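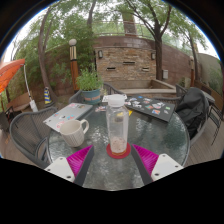
Re: [mostum-build] Hand-held version, finger stiffness

Replying to the list as well, as two people asked me the same thing off it.

Mivthorpe shed wrote:

> We printed the Mostum fingers from the files in the shared folder, at the stock rib spacing. They close nicely on a tin but on anything round and soft the tips splay outwards and the thing slides down. Is it the material or the geometry? We'd sooner not reprint the lot. Also, are the mounting plates meant to flex? Ours do, a bit, when you squeeze hard.

Geometry first. The files in the shared folder are the old ones. The ribs near the tip were drawn the same thickness as the ribs at the root, so the tip ends up far too stiff for its width and pushes away from the object before it can wrap round it. I redrew them in October with the ribs getting thinner towards the tip and the print time went up to 8 hours a pair on my machine. You don't need to touch anything else. The plate holes are in the same places.

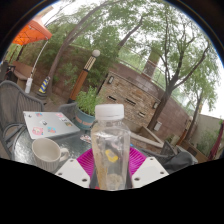 On round plastic I've had the best results by going in level and letting the ribs meet the sides at mid-height. If you come in from above at a slant, one finger touches first and tips the object over before the other gets there. That's true of the hand-held one and it will be just as true once it's bolted to the Kirui arm, so it's worth learning by hand, where you can feel it happen.

My test sheet so far, new fingers, same bottle each time:

- level approach, 42 tries, 2 drops
- slanted approach, 21 tries, 8 drops

The slanted ones nearly all went the same way, with the bottle turning in the grip and then falling towards me. I haven't tried it with the pads roughened.

As for the plates, no, they shouldn't flex. Check that you printed them flat on the bed and not on edge, and that the screws have washers. Mine were on edge the first time and cracked at the big hole.

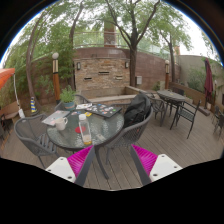
Nimora bench replied to the first draft of this that the drops might be down to the trigger and have little to do with the angle, as their own linkage has enough slack in it for one finger to arrive late however carefully you line it up. They suggest closing the fingers on nothing and seeing whether both tips get to the middle together.

I've done that now and there is slack, on the right-hand side, mostly at the lower pivot. A brass bush took out most of it. I'll repeat the slanted set before I change anything on the fingers, so please treat the second line of the sheet as provisional.

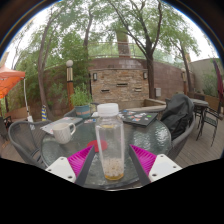
The other question was what to use as a test object. Use something you won't mind dropping, and keep to the same one for a whole set or the figures mean nothing. A clear bottle with a screw cap and a bit of something in the bottom does well – the weight sits low, so it stands up by itself between tries, and you can see the far pad through the side as you close. I wouldn't go on to mugs until the slack is sorted out.

New finger files are in the folder under "tapered". The old ones are still there, in "archive". If anyone prints them in the softer filament, please post the rib thickness you used along with the result.

Still to do at my end: the mounting adaptor for the Kirui wrist, and a parts list with the right screw lengths. The one up there now has the plate screws too short.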